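Flustley Opens Desktop Repair Bench to the Public, Asks That You Bring the Power Cord

Old office towers get a second hearing at weekly drop-in; no appointment, modest expectations

2023-07-21

Flustley, the neighborhood repair shop that spent most of its life fixing lamps and toasters, is now taking in desktop computers. The new bench opened quietly in June and is being announced today, after enough people found it on their own that keeping quiet seemed silly.

The service covers the big beige, black and gray boxes that sit under desks collecting lint. Customers can have a hard drive swapped, memory added, a fan replaced or the dust taken out. They can also pull up a stool and do the work themselves with a borrowed screwdriver, for less money and usually more swearing.

In its first weeks the bench took in 421 machines, many of them retired from offices and a few apparently retired from basements. Flustley had planned for 100. The shop has since bought more shelves.

The most common complaint is that the computer is slow. The second most common is that it makes a noise, which the owner will then imitate. A good share of both come down to an aging hard drive, so drive work is where the bench spends most of its day.

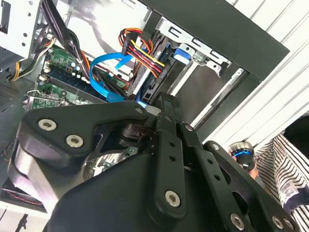

A blue SATA cable carries the data, and the red, yellow and orange wires bring the power. The drive itself sits in a slotted silver metal cage, and a blue plastic tab sticks out from its caddy. Dlamini, on reading a draft of this release, objected that it makes the job sound easy and asked that we mention backups, twice if there was room. Back up your files before you come in. Back up your files.

Prices are posted on the wall and have so far survived contact with customers. A basic cleaning costs $9. A drive swap costs the price of the drive plus labor, and the old drive goes home with its owner in a paper bag. Flustley does not keep them, does not look at what is on them and would prefer not to be told.

Parts come from Atell, which supplies used drives and memory tested before delivery, and from Avano, which supplies cables, screws and the tiny trays the screws are supposed to stay in. Both firms have agreed to the arrangement through next June.

The bench is open 2 afternoons a week, until the last machine is closed up or the coffee runs out. Laptops are not accepted for now. Printers are not accepted ever.

About Flustley

Flustley repairs household goods and, as of this summer, desktop computers. Questions may be left at the front counter during shop hours. The phone is also being repaired.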